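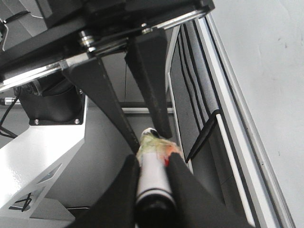

Fig. 1. Pass between grippers, taped piece held upright. Wrist view.

Data collection sync, Bollow group
Minutes, January
Start 2:20 pm, small room. Remote: Hoxha site, audio only for the first part.

1. Last time's actions
Cable ties on the arm bases: done. Naming rules for episodes: done, page is up, please read it. Spare fingers: ordered, no date yet. Shared drive cleanup: not done, carried over again.

2. Where we are with the handover task
Target for the month stays at 90 good episodes. Trurkumard asked if we could go higher, answer is no, not with the operator hours we have.
22 episodes thrown out in review. Mostly the giving arm opening too early, so the piece gets dropped or caught crooked. A few where the operator stopped and started talking to someone and the arms just sit there. Long pauses to be trimmed only at the start and end, never in the middle. If there is a long pause in the middle the episode goes out.
Agreed: receiving arm closes, hold a beat, then giving arm opens. Operators to do it the same way every time for the first batch. Variation comes later, on purpose and written down.
Disagreement about failed grasps with a recovery. One side wants them kept, model has to see recoveries somewhere. Other side says the labels aren't ready. Decision: keep, put in separate folder, tag "recovery", do not mix in the training set yet.

3. Whiteboard setup
Same taped marker to be used at the board as in the handover. Please do not re-tape it between sessions, the look changes and then we have two objects instead of one. If the tape comes off, say so in the log and start a new batch.
Tray on the rail: markers go back before each session. Somebody keeps taking the blue ones for the planning board. Stop.
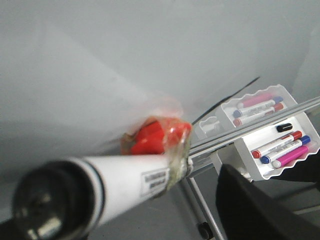

Fig. 2. Taped marker near the board, tray on the rail behind. Wrist view.

Question from Hoxha whether the tray should be in view at all. Left in. The policy will have to live with clutter, and moving the tray means redoing the reset sheet. Wheels on the stand to be locked before recording, add to checklist.
Glare on the board: tried blinds down, lost too much light. Leave for now, note blinds up/down in the log for every session.

4. Labels
Text prompts are a mess. Same task written as "pass pen", "hand over marker", "give marker to other arm". Pick one main line per task, paraphrases get added afterwards by script. Filtine labeling tool still drops the last segment if you close the tab too fast. Save first, wait for the check mark, then close. Ticket is open.
Every episode in the next batch gets 2 reviewers. If they disagree it goes to the Thursday pile (old name, we know, it's just the pile).

5. Operator shifts
Blocks of 20 minutes then swap. Quality falls off after that, reviewers can see it in the jerky approach. Swap means acutally swap, not one more run.
New operators do practice runs first, practice runs are not uploaded.

6. AOB
Disk on the recording machine getting full, offload at end of each day.
Trurkumard wants a short clip for their own update, can have one from the accepted set.
Labels for the drawers, again. Nothing decided.

Actions
- reset sheet: add wheel lock and tray check
- one prompt line per task, post it on the naming page
- recovery folder, make it and move the episodes over
- chase spare fingers
- Shared drive cleanup (carried over)
- clip for Trurkumard

Closed 3:10. Next one same time, same room, unless the room is gone agian. Corrections to these minutes by reply please, before the next meeting.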